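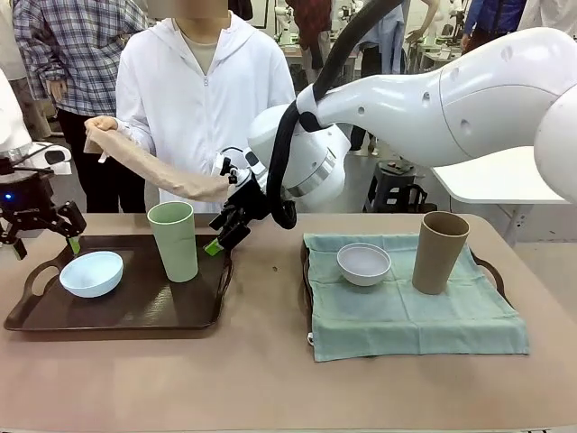 Tan cloth, person on one end, right gripper on the other. Green pads on.

Home Kit Trials FAQ Downloads Contact

Gripper trial FAQ

Same questions keep coming in by email so they're all on one page now. Will tidy up when there's time. Last added to in January.

What are you comparing?

Two sets of parallel gripper fingers, mostly. Tirnard set and Fundon set. Same arms, same table, same things to pick up. Controller is the Beaudoin one for all of it. We did start with two controllers as well and dropped that in the first week, too many things changing at once and no way to tell what had caused what.

What do the grippers have to do?

Tableware and cloth. Bowls, tall cups, serving trays, napkins. Pick up, put down, pass from one hand to the other, take a cloth off a person, give it back. Boring list but it's what the people at Zornside want done so that's the list.

Why cloth? Bowls seem harder.

They aren't. A bowl has a rim and the rim stays where it is. Cloth has an edge until you touch it and then the edge is somewhere else. Both finger sets could do the bowl by the first afternoon. Cloth we're still arguing over.

How many tries so far?

952 cloth grasps logged, 702 counted. The rest got thrown out: wrong pads fitted, log cut short, somebody knocked the table, two whole mornings with the force limit left on the bowl setting (me). The thrown out ones are still in the download, in their own folder, if you want to check we aren't cheating.

So which one's better?

Depends, sorry. Flat cloth on a flat table: Fundon. Thinner tips, gets under an edge without pushing it along first. Cloth held up in the air by a person: Tirnard, easily. Wider pad, more cloth in the pinch, doesn't let go when the person tugs a bit. Cups: can't seperate them. Bowls: Tirnard if you go in over the rim, Fundon if you have to come from the side, and you shouldn't come from the side.

If you can only buy one set and you do a mix of jobs, get the Tirnard and spend the difference on pads. Duyên Sầm disagrees with this and has asked me to say so. Duyên would get the Fundon and teach the approach properly.

What force do you use on cloth?

We set it as a percentage on the controller, not in newtons, so don't copy it across to a different make. 80 for a hand-over. For picking up off the table, 23 to close and then up once it's got something. Start at 80 off the table and the tips squeeze the cloth out like a pip.

Does the sort of cloth matter?

Yes. More than the fingers do, some days. Thin napkins slide, thick ones spring back open. Folded ones are the worst, you get one layer or all of them and you don't get to choose. Also watch for labels and tags. A camera that's looking for a corner loves a white tag. It'll go for the tag every time if you let it.

Do you fold the cloth the same way each time?

We try. Written down on the sheet in the downloads. In half, in half again, edge facing whoever's resetting. In practice everyone folds a bit differently and after a week of it we stopped worrying and just put the person's initials in the log. If your results only hold for one person's folding they aren't much use anyway.

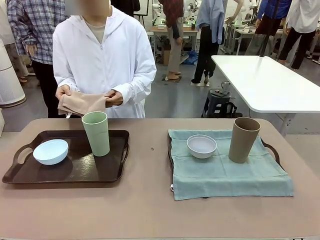

Resetting by hand takes longer than the grasp does, by the way. Budget for it. Shake out, fold, lay it back, check the bowl and cup are on their marks on the map, step back, call it. If you're paying for robot time you're mostly paying for that.

Can a person be at the table while the arms are on?

Ours can, for the hand-over trials, with the speed turned right down and the stop button in reach of a second person. Read your own arm's manual and do your own risk assessment, please don't use a FAQ as one. Sleeves and cords tucked in. Let go if it pulls. Don't have a tug of war with it, people do.

What do the finger pads do?

Grip. Bare fingers on a glazed bowl are hopeless. The pads are soft, a bit tacky when new. They pick up lint from the cloth and stop being tacky, quicker than you'd think, and then your bowl numbers go off and you blame the controller. Wipe them. We now wipe every time the task changes and log it.

Pads wear at the tip corner first. Swap both together, never one.

Can I put Fundon pads on Tirnard fingers?

You can cut them down, yes. Held fine for bowls. For cloth the cut edge catches. Wouldn't bother.

Which camera view is best for cloth?

One from over the table, plus one on the wrist for the last bit. Overhead on its own can't see what's between the tips. Wrist on its own loses the cloth when the hand gets close. Colour matters as well. Pale cloth on a pale table is miserable, dark tray under it helps a lot. Shiny trays throw the ceiling lights back at you though, so move the lights or move the tray before you start fiddling with exposure.

Cables?

Leave slack at the wrist. Then a bit more. First version of ours was tied down nice and neat and the wrist coudn't turn the last part of the way, which showed up in the log as "failed grasp" for most of a day. It wasn't a failed grasp. Loop it, check the loop at both ends of the travel, check it doesn't drag across the table.

Why both arms if only one is gripping?

Some tasks need two, tray carrying for one. And swapping arms in and out between tasks means recalibrating, so they both stay on. The waiting arm gets a parked position. Make it a high one. Ours was low to begin with and clipped the cup.

What counts as a success?

Cloth: held for the full lift, no drop, no second try. Hand-over: the person says it felt held and then it lets go when told. Yes that's partly opinion. We tried doing it on force readings alone and it passed hand-overs that everybody at the table would call bad.

Bowl and cup: up, across, down, still upright.

Have you tried suction or soft fingers?

Suction on cups, for a laugh. Works. Useless on cloth. Soft fingers not yet, on the list.

How long does a finger swap take?

Tirnard, a few minutes, two bolts a side. Fundon longer, there's a shim and the shim falls on the floor. Then recalibrate either way. Do NOT skip it because "they're nearly the same length". They're not.

My gripper closes on the cloth and says it's empty?

Thin cloth. Controller thinks the fingers have met. Beaudoin menu, grip, minimum width, set it to the lowest it'll go. If it still says empty take the empty check off for that task and look at the wrist camera instead.

Can I use your logs?

Yes, say where you got them. Folder names are a mess. The map of where things go on the table is in there too, tray left, tray right, bowl and cup on each. Print at full size or the marks are wrong.

Can we bring our own fingers to try?

Yes, if they fit the flange and you send a drawing first. Email Duyên, not me, Duyên does the bookings. Mornings are better, afternoons get busy.

Will there be a final report?

A short one. When the cloth tests are done. No date.

Recent
Pad wear, Tirnard and Fundon side by side
Beaudoin controller: grip menu settings we use
Cup hand-overs, first results
Table map, new version
Visiting Zornside: parking and the door code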